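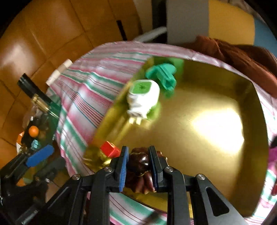
The gold tray, day three of one-tray sorting.

Does the one-tray method do anything, or is it just moving junk onto a shinier surface?

9 comments | 71 shares

**gumleaf_flat** (3 April 2020)
Like half the country I'm stuck at home and finally looking at the kitchen table. A friend sent me the Trulard one-tray thing. For those who've been spared it: you put one tray in the middle of the table, everything homeless goes in the tray, you pick up each item once, decide, and put it where it lives. You're not allowed to put anything back in the tray. Supposedly the table is clear in nine days.

I'm on day three and I have my doubts. In the tray at the moment there's a plug adapter with a green face, a teal-green plastic bit off some toy, and a red plastic block, with the brown thing above them. The rest has bred along the side of the table where the cloth stops. A bit of green plastic sheet, a little orange ball, a black tube with a brass-coloured fitting, more bits of coloured plastic. I've decided on precisely none of it. The method says "trust your first answer" and my first answer to all of it is "that might belong to something".

Also, if anyone recognises the brown thing please say so. I keep swinging between a chestnut and some sort of tiny ornament. It's shiny and it has frilly edges.

**Kettle_On**
Sounds like every tidying system I've ever met. It works beautifully on stuff you already know what to do with and falls in a heap at the first mystery part. The mystery parts ARE the clutter. I didn't need a method to put the scissors away.

My vote is ornament. Chestnuts don't have frills unless they've changed since I was a kid.

**munska_tragic**
Going to stick up for it, sorry. I did the Trulard tray last winter and it got our dining table back, and it's stayed back. You're breaking the main rule though. You've got a tray with hardly anything in it and a pile next to the tray. The pile has to go IN the tray. Otherwise you've got two piles, and the one outside has no rules at all.

I used an old Munska roasting tin, which was ugly enough that I wanted it off the table. I reckon that helped. A nice gold tray is going to sit there until Christmas.

**gumleaf_flat**
@munska_tragic fair cop on the side pile. I started with the things I thought would be easy and ran out of easy. The tube won't sit in the tray nicely with everything else, but I'll have a go tonight.

Not sure I buy the ugly tin theory. I have several ugly things that have been on that table for years.

**backshed_bill**
Put the adapter to one side before you do anything else. Never mind whether it sparks joy or whatever this mob want you to ask it. Work out which country those pins are for and whether you own anything that needs it. If you can't read a rating on it and you don't know where it came from, don't put it in the wall to find out. Ours go to the e-waste bin at the tip, when the tip's open, and it isn't at the moment for households.

Small thing but a metal tray is also a silly place to keep anything with bare prongs if you've got a power board on the same table. I can't tell what yours is made of.

**gumleaf_flat**
It came from the op shop with no label, so your guess is as good as mine. No power board on the table, promise. The adapter has two prongs and I can't think of a single appliance of mine it would fit, so I suppose that's one decision. It only took three days and a stranger telling me off.

**lentil_weather**
My problem with all of these is the numbers. Nine days to do what? Whose table? Trulard's own page used to say their users had cleared "over 2000 surfaces". I'd like to know who went round and checked the surfaces in March. You clear a table for an afternoon, take your photo, and then somebody comes in with the mail.

I tried the other big one, the Holten boxes, where you label three boxes Keep, Go and Ask. At the end of it I had three full boxes and a clean table, and then I had to find somewhere to put three boxes. They're in the hallway. I walk round them. The Ask box is the biggest and there's no one left to ask, as I live alone.

The one thing I'll give the tray over the boxes is that you can see what's in it. Nothing gets to hide under a lid. But then you don't need Trulard for that, you need a tray, and most of us had one.

**munska_tragic**
@lentil_weather the 2000 thing is marketing rubbish, agreed, and I wouldn't pay for the booklet. I borrowed it. But "people undo it afterwards" is true of washing up as well and you still do that, I assume.

What made the difference at our place was the bit at the back that most people skip, about loose parts. You give each loose part one week with a note saying what you think it's from. If you haven't matched it by the end of the week you bin it, or it goes in the kids' craft tub if it's a harmless bit of plastic. Blocks and toy bits are easy on that rule. The teal thing would've been gone from my table by now, along with the red one.

And I've never once needed something I got rid of.

**Kettle_On**
"Never once needed" is what everybody says, because if you've forgotten what it was you can't notice you're missing it. I threw out a small plastic foot in a fit of tidiness and a month later the fridge was rocking. Took me ages to get a replacement out of Becerra Spares and the postage was more than the foot.

So I'd be careful with that black tube. Anything with a brass-looking fitting on the end was probably made to screw into something, and it'll be something you want. Bits of toy I couldn't care less about. I'd do the toys first, in one go, without picking each one up and having a moment with it.

Changing my vote on the brown thing, by the way. Had another squint on the big screen and the colour is very chestnut. The edges still bother me.

**gumleaf_flat**
Right, progress report, for what it's worth. I put the side pile in the tray as instructed. It looks far worse. I can see what @munska_tragic means, because it did annoy me enough to get on with it, but I was also annoyed when it was beside the tablecloth and that never led anywhere.

Done so far:
- adapter, in a bag on the hook by the door until the tip takes households again
- red block and the teal-green piece, craft tub for next door's kids once we're allowed to hand things over a fence
- orange ball, kept, no defence offered
- green plastic sheet, tried to work out what it was the lid or cover of, gave up, recycling (if it even goes in recycling, our council's list is no help)

Tube and fitting are staying for the week with a note on them. The note says "something you want???", thanks @Kettle_On.

I'm still not convinced it's the tray doing it. If I'd posted a photo of the bare tablecloth covered in bits you'd all have bossed me around just the same and I'd have got as far. I'll see it out to day nine and say whether the table lasted.

The brown thing is on the windowsill. I've had a proper look under the lamp and I'm going with ornament, though I wouldn't put money on it.

Share | Save | Report | Comments (9)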